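Why do flowers have colours?

Kids' Science Corner, by Jeptoo Mwakyusa

Flowers can't walk. Big problem if you need to swap pollen with a plant on the other side of the paddock! So they get somebody else to do the carrying. Bees, mostly. Also birds, moths, beetles, even bats.

But how do you get a bee to stop? You put up a sign. A bright one.

Petals are the sign. Colour says "food in here". The food is nectar, a sugary drink down inside the flower. Bee lands, bee drinks, pollen sticks to its fuzzy body. Off to the next flower, and some of the pollen rubs off there. Job done. Now the plant can make seeds.

Where does the colour come from? Stuff called pigments. Tiny bits of colour inside the petal. One family of pigments makes oranges and yellows (the same family is in carrots). Another one makes lots of the reds, purples and blues.
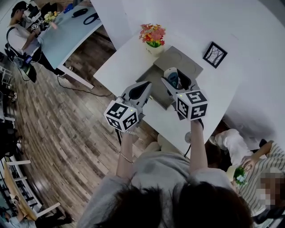

Red, orange and yellow flowers in a white vase at the far end of the table. These ones are artificial, so no nectar!

Now the weird part. Bees don't see what we see. Red looks dark and dull to them, a bit like black. But they can see ultraviolet, wich we can't see at all. Some plain yellow flowers have secret ultraviolet patterns pointing straight to the nectar. Like runway lights.

Birds are diffrent. They see red really well. So lots of red flowers are after birds, and many have a long tube shape just right for a beak.

And white flowers? Plenty of those open at night, when moths are out. Pale petals show up in the dark. Strong smell helps too.

Try it yourself
Go outside on a sunny day. Pick 4 flowers to watch, all diffrent colours. Sit still for 20 minutes. Write down every visitor and which colour it landed on. Don't touch the bees!

Words to know
Nectar: sweet drink made by flowers
Pollen: the powder plants need to make seeds
Pigment: something that gives colour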